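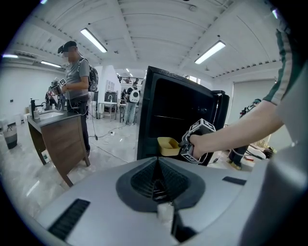
Putting Things Away Is Still the Hard Part

By Agnes Lindqvist
21 January 2025

Ask people what they want a robot to do at home and most of them give the same short list. Laundry, dishes, the bathroom. Very few mention cabinets, but cabinets are in nearly every one of those jobs. A towel comes out of one. The cleaning spray goes back in another. A machine that can't open a door and set a container on a shelf won't be much use in a bathroom.

Cempaka Lumenta runs household tasks at Endon, a company that trains robot arms for housework. Her group works in a large open room with a roll-up door and long fluorescent lights, fitted out with vanities, sinks and cabinets. People do the chores there with hand-held grippers, the same sort of jaws a robot would have, and the software learns from what they do. One person may be placing a yellow plastic container in a black cabinet while someone else works beside a sink a few steps away.

"The door is the first problem," Lumenta said. "You have to leave it open far enough, and you have to remember it's there when you bring your arm back."

Her group's list has 30 tasks on it. Wiping a counter is one of the easier ones. So is dropping trash in a bin, provided the bin is where it was last time. Putting a container on a shelf sits in the middle. Folding a fitted sheet is at the bottom and has been since April.

The numbers are mixed. In its last long trial, Endon had its arm make 2000 attempts at a single job: pick up a container, put it inside a cabinet, let go without knocking it over. It finished 1758 of them. That comes to just under 88 percent, which sounds good until you picture it in your own house. Put away eight things a night and one of them will end up on the floor.

Speed is the other complaint. A person does the job in 3 seconds or so without looking. The arm took far longer on most attempts, and it paused before the shelf nearly every time. Lumenta says the pause is deliberate and will shrink. She would not say by how much.

Shop floors are further along. Arik, a parts supplier in Sevness, has two arms loading bins at the end of a packing line. The bins are all one size and come down the belt in the same position. Workers there told me the arms are slow but steady, and that someone still has to walk over when a lid is bent. One man said he clears a jam perhaps twice a shift. He didn't mind it. It was better than lifting.

A home has no belt. Soap gets left where the cup should be, and the shelf is full of things bought last year. Lumenta's group changes the objects and moves them around between sessions for that reason, and she thinks variety matters more at this stage than a better arm.

I asked when I could buy something that would clear my bathroom counter. She said the wiping could be sold fairly soon, on a flat counter with little on it. For the cabinet she wanted a few more years, and she asked me what kind of hinges I had.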